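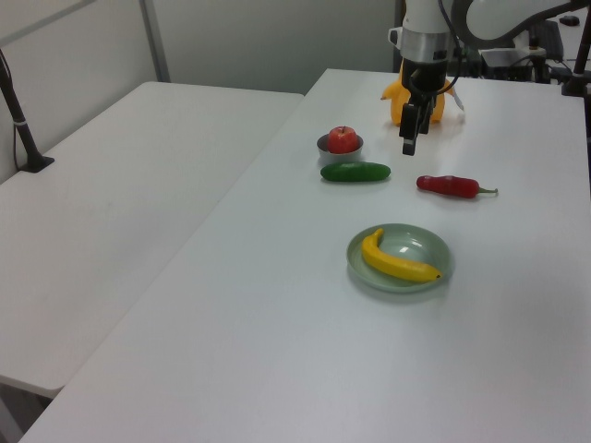 A banana on the pale green plate, with the apple, cucumber, chilli and yellow pepper close by.

Skondness launches its fruit and veg table for small kitchens this August

I've been writing the news for Skondness for a good while now and I don't think I've ever been this pleased to be writing about a plate! It's a plain round one, pale green, with a bit of a rim, and it is the heart of our new Turnon range, which goes on sale in August through Pliltance shops and by post from our own workroom.

Turnon is tableware for food you haven't cooked yet. We all have nice dishes for supper and then keep the apples in whatever plastic bag they came home in (I'm as bad as anyone, my cucumbers used to live behind the kettle). So we wanted a few simple pieces that can sit out on the worktop all week, hold the fruit and veg you mean to eat, and still be fit to put on the table when people come round.

The first set has 2 pieces, the green plate and a small grey bowl. The plate is wide and shallow and takes a banana lying down, with its curve and all. The bowl is the snug one. A single good apple very nearly fills it, and I've grown fond of it looking like that, though you could just as well use it for garlic or a few plums. We did try a bigger bowl in the spring and everyone here piled it so high that the fruit at the bottom got forgotten, so back to small we went.

The colours took ages. We had 15 greens on the windowsill at one point, and some of them looked lovely until you put a cucumber next to them, when they went a sort of hospital shade. The one we chose is soft enough to let a red apple or a yellow pepper do the shouting. I'd have gone a touch darker myself, but I was outvoted and I've come round to it.

Alongside the set we're sending out a little paper booklet called The Weekday Table, with 20 things to make from what's sitting in front of you. It's very ordinary food - chopped cucumber with salt and vinegar, peppers done slowly in a pan, a chilli sliced into scrambled eggs, banana mashed on toast. My favourite is the apple and cucumber salad on the back page, which wants a lot more lemon than you'd think. The booklet is free with every set, and anyone who'd like one without buying a thing can ask at the till.

We tried the pieces out on long white tables with plenty of elbow room, laying the fruit and veg out this way and that, and I learnt more from an hour of that than from months of drawings. Long things like cucumbers and chillies are happiest straight on the table. Round things want a bowl. Bananas want a plate to themselves, and the rim gives them something to lean on.

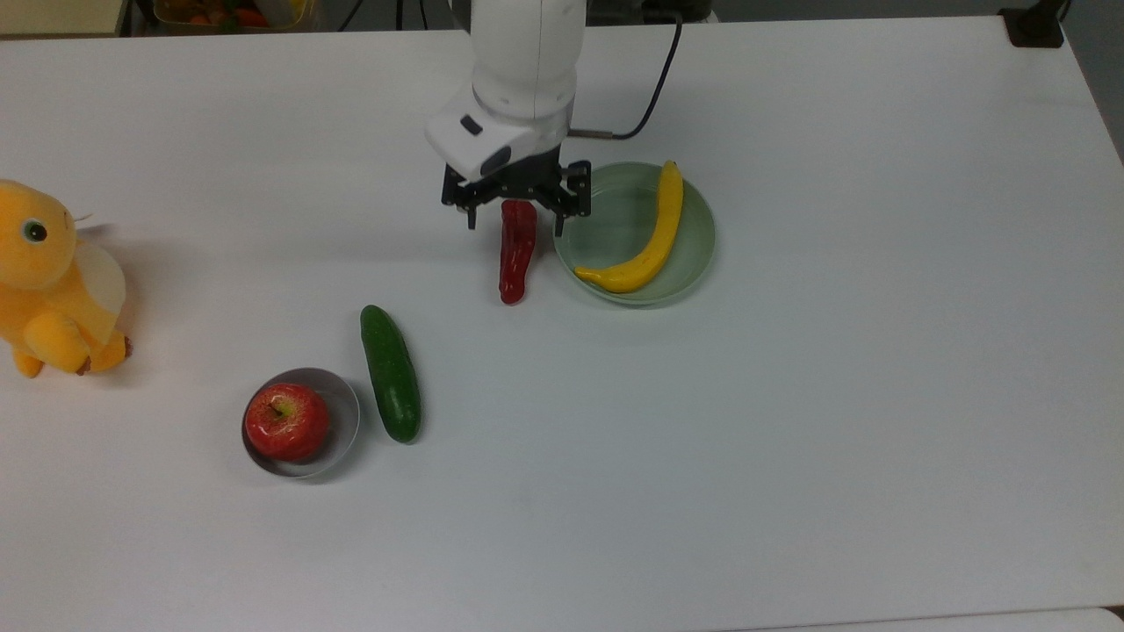 Baranauskienė wrote to us after reading the draft booklet to say that she would never put bananas anywhere near apples if she wanted them to last, that she keeps her peppers in the fridge door until the morning she needs them, and that she'd like to see a lid for the bowl. She added that the chilli eggs were very good and that she'd made them twice.

She's quite right about the bananas, so there's now a line about it on page two. Keep the plate at one end of the worktop and the bowl at the other if you're not planning to eat them quickly. The lid we're thinking about! I can't promise one for August, but there's a drawing of it pinned up over my desk.

We're making 198 sets to begin with and we'll do more in the autumn if they go. Pliltance will have them on the kitchen shelves from opening time on launch morning, and there'll be cut fruit and a few of the booklet dishes to try until it runs out. Come hungry.

Shops and newspapers who'd like a set to look at, or a copy of The Weekday Table to print a recipe from, are welcome to write to the Skondness press desk. Please say which recipe you're after, as we can send the longer version with the oven times in.

Ends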